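Projects > Kotia > kotia-workspace > README

# kotia-workspace

Workspace limits, grasp checks and log replay for a single arm with a two-finger gripper. This package sits between the planner and the arm driver. It takes a planned path, checks it against a floor region you define, and either passes it on or rejects it with a reason code.

It was written for the Londside test cell and is used there and at Dretommont. Other sites should expect to redo the calibration and probably the gripper settings.

## What it does

The region is a rectangle on the floor, given as four corners in the arm's base coordinates. The corners don't need to be square to the base, and usually aren't. Every waypoint in a path is projected down to the floor plane. If the fingertip point falls outside the rectangle while the tool is below the clearance height, the whole path is refused. Above the clearance height the arm may travel anywhere the driver allows.

We mark the region with yellow tape so that people setting out parts can see where the software thinks the edges are. The tape is only for people. Nothing in the code looks for it, and moving the tape does not move the region.

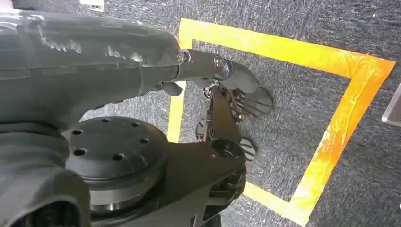

Corner values live in `config/region.yaml`. To set them, run `teach_region`, jog the closed fingertips to each inside corner of the tape in turn, and press Enter at each one. Go clockwise. The tool will accept counterclockwise corners but the inside/outside test then comes out reversed, and every path will be refused with code `R2`. This is a known bug.

## Settings

- `clearance_mm`: height above the floor where the region check stops applying. Default 60.
- `reach_mm`: maximum distance from the base axis to the fingertip point. Default 600.
- `grip_timeout_ms`: how long to wait for the fingers to report a stop. Default 2000.
- `floor_z`: height of the floor plane. No default. The node won't start without it.

Measure `floor_z` on the surface you will be working on. On carpet, lower the fingers until they touch without pressing into the pile, and take that reading. Setting it too low makes the grasp planner send the fingers into the floor, and the driver will fault on force.

## Reason codes

- `R1`: waypoint outside reach
- `R2`: low waypoint outside region
- `R3`: wrist orientation not allowed at this height
- `R4`: no grasp reported before timeout

`R3` comes up most often when the gripper approaches at a steep slant near an edge. Raise the approach point and replan.

## Replay

`replay_log` runs a recorded session through the checker without moving anything. The `logs/` folder holds 154 sessions in the Kauppinen log format. Wrist camera frames are stored separately and are not needed for replay. Run it after any change to the checker and compare the output with `logs/expected.txt`. Differences in timing fields can be ignored.

## Not included

There is no obstacle checking. The arm's own links are handled by the driver, but objects on the floor are not known to this package at all. Keep anything you don't want hit well away from the region.

## Contact

Maintained by Gyu-bin Yoo. Send bug reports with the log file and your `region.yaml`. Last edited 6 June 2018.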